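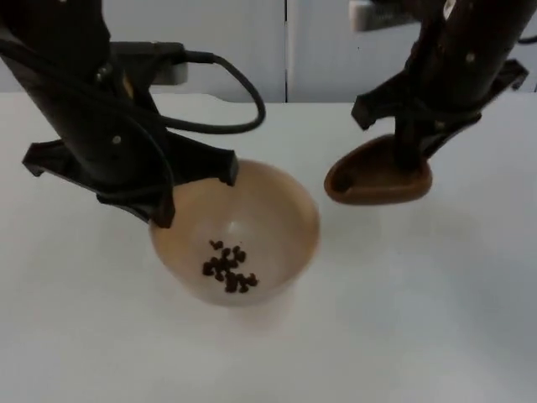
Home | News | Our Classes | Visit Us | Contact

25 June 2026

Wellstead Kitchen School opens its doors on Draken Street with a full programme of everyday cookery

Wellstead Kitchen School is very pleased to announce that its new home on Draken Street is open for bookings, after a long winter of plastering, painting and waiting for deliveries. The school has been teaching people to cook ordinary, good food for many years from a rented room behind the market, and anyone who ever squeezed past the coats to reach the sink in there will understand how glad we are to have a bit more space.

The new building was once a seed merchant's, and later a shop selling lampshades, and it had been standing shut for quite a while when we first went to look at it. The old shop counter has stayed, as have the tall windows on the street side, and we have put in 34 places for learners across the two teaching kitchens. There is a step-free entrance from the yard, a quiet room with comfortable chairs, and a long table where everybody sits down together at the end of a class to eat what they have made – a habit we brought with us from the market and would not dream of giving up.

Our founder and head teacher, Urho Honkanen, grew up in a house where soup was on the stove most days of the week, and his way of teaching has never strayed very far from it.

"People come to us a little shy about cooking, and they often start by telling me all the things they have burned," said Urho. "I like to begin with something plain, a pot of barley or a tray of onions, and let them stand there and smell it and taste it and ask me anything they like. By the time we are all round the table they are swapping recipes with somebody they had never met that morning, and I can hardly get them to go home. Having a proper kitchen to do it in, with enough elbow room for everyone, makes me happier than I can easily say."

The summer programme has been put together with beginners very much in mind, though there is plenty in it for those who already know their way around a larder. The bread course runs over three sessions and takes in a simple white loaf, a dark rye and a sweet cardamom plait. Soups and Stews is a single long morning, and so is Cooking for One, which was asked for again and again by our regulars and which we really ought to have offered years ago. Younger cooks have their own classes during the school holidays, and children aged under 11 are welcome so long as they bring a grown-up with them.

Much of the produce will come from the Miettinen family's market garden, just outside town, who have supplied us with beans, beetroot and some truly enormous cabbages since our earliest days. Flour is from Terent Mill. We are grateful to both, and to our neighbours on Draken Street, who have put up with a good deal of hammering and have been very kind about it.

In November the school will hold its first Preserving Fortnight, with jams, pickles and chutneys on the stove and a swap shelf by the door for anybody with a jar to spare. Details will be posted on the noticeboard and sent out with the autumn newsletter.

Places on all summer classes can be booked at the front counter or by telephone. Gift vouchers are available, and aprons are provided.

Notes for editors

Wellstead Kitchen School is an independent cookery school. In its years at the market it welcomed 1016 learners. Urho Honkanen is available for interview, and reporters are warmly invited to join a class and stay for lunch. Please ring the school office beforehand so that we can lay an extra place.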